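Prareto Pick Policy, Two-Arm Sorting Release: Bench Review

Reviewed by Amado Cabrera. Bench setup and scoring protocol by Maricel Maglaya.

Prareto is a learned manipulation policy for two-arm tabletop cells. It takes joint states plus one fixed view and one wrist view per arm, and it outputs short chunks of joint targets for both arms. The method behind it is behavior cloning with a flow-matching action head. The part that sets this release apart is the grasp retry term, which re-weights the training data so that the steps just after a failed close count for more. The authors at Zakel claim that this improves picking from clutter without any change to the network. We wanted to know if that holds on packaging that bends, shines and slides.

Who this is for

Labs that already have a two-arm cell, can collect their own teleoperated episodes, and are deciding whether to move from a plain cloned baseline. If you only pick rigid boxes, the review of the single-arm release covers your case and you can stop reading.

Task and bench

Wrapped snack bars are piled on a round woven mat. Three bins stand on the tabletop, one at the far edge and one at each near corner. The policy gets a target wrapper type and a target bin and has to move matching bars until it stops on its own. We used bars of mixed brands and flavors. The pile is poured by hand before each run and is not tidied. 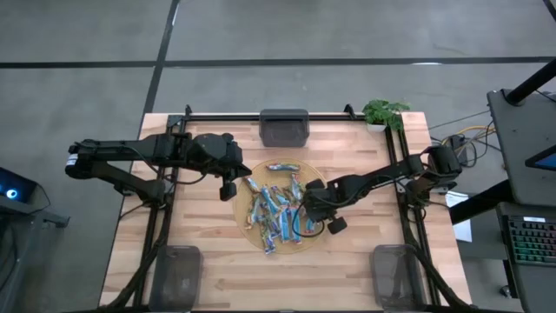 Two-arm bench with the pile on the mat and the two near bins empty.

The arms are mounted on opposite sides of a butcher-block table, with their bases on the side rails. Reach to the mat is comfortable for both. Reach to the opposite near corner is not, and the policy has to learn which arm serves which bin. Prareto picked this up from the data with no hand-written rule, but see the notes on arm choice.

Training data

We collected 1146 teleoperated episodes over most of June, using the Quiambao logging tool that ships with the release. Of these, 400 contain at least one failed grasp followed by a recovery. That share matters. The retry term has nothing to work with if your operators are too careful or if someone has cleaned the failures out of the set before training. Our first export had been cleaned in exactly this way, and the resulting policy was no better than the baseline.

Fine-tuning ran from the supplied checkpoint. The defaults are sensible. The learning rate schedule is documented in two places with two different warmup lengths; the one in the config file is correct.

Results

Scoring was per pick attempt, with an attempt counted from the first downward motion over the mat to the release or the next approach. We scored about 1000 attempts across both policies, split evenly, with the same target list.

The retry-weighted policy needed fewer approaches per bar than the baseline. The gain came almost entirely from second attempts. First-attempt success was the same within the noise, which fits the claim: the method does not make the first grasp better, it makes the policy less likely to repeat the same bad one. The baseline would often close on the same spot again and again until it was stopped. The retry policy usually shifted along the bar or turned the wrist before the next close.

Bars standing against the side of the pile were easy for both policies. Flat bars under another bar were hard for both. The largest difference was on flat bars with a free end, where a small wrist change is enough.

Grip and wrapper deformation

A film wrapper has slack at the seal, and a gripper that closes on the seal alone can lift the bar while holding very little of it. The stock fingers close to a set position with a current limit. At the default limit, wrappers were visibly crumpled at the pinch. 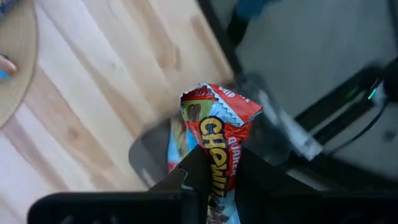

Lowering the limit reduced the creasing and raised the number of drops, so we kept the default for all scored runs. Crumpling has a second cost. Once the print is folded, the wrist view carries less information about which bar is being held, and the policy sometimes hesitated over the mat before moving to a bin. In the logs this shows up as a run of short action chunks with almost no net motion. The fixed view was enough to resolve it in most cases. With the fixed view masked, sorting errors went up sharply while grasp success stayed flat – a useful check that the two inputs are doing different jobs.

Two-arm behavior

Arm choice is the weakest part. Prareto has no explicit allocation step, and the idle arm is left to whatever the demonstrations suggest. Ours had the idle arm held back and open, and the policy mostly copied that. In 23 attempts both arms started toward the mat together. None ended in contact, thanks to the Dostport safety layer, which froze one arm each time. A frozen arm then needs a manual clear, so a long unattended run is not realistic yet.

The working arm also covers much of the pile in the fixed view as it descends. Demonstrators can lean to look around it, and the policy cannot. We suspect that some late misses come from this, but we did not run a second fixed camera to test it.
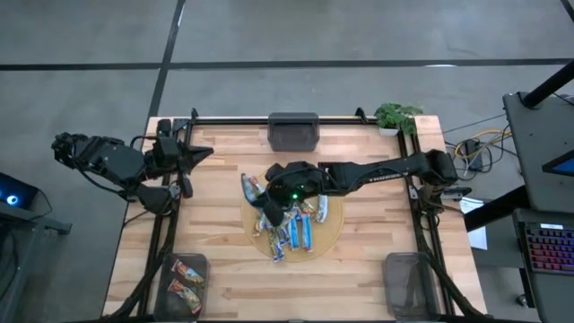

Setup notes

Install took one afternoon. The camera calibration script fails silently if the wrist streams start in the wrong order, so check the preview before you record anything. Logs are large but well structured, and the episode browser can filter on failed closes, a feature we used daily. The stop signal is a learned output with a threshold. At the factory setting it tends to end the run with one matching bar still on the mat; a slightly higher value fixed that on our bench.

Verdict

Recommended for clutter picking with soft packaging, provided that your data includes real failures and that you leave them in. Teams that need dependable two-arm allocation should wait for the next release or put their own scheduler on top. We are keeping it on the bench and will repeat the masked-view test with a second fixed camera.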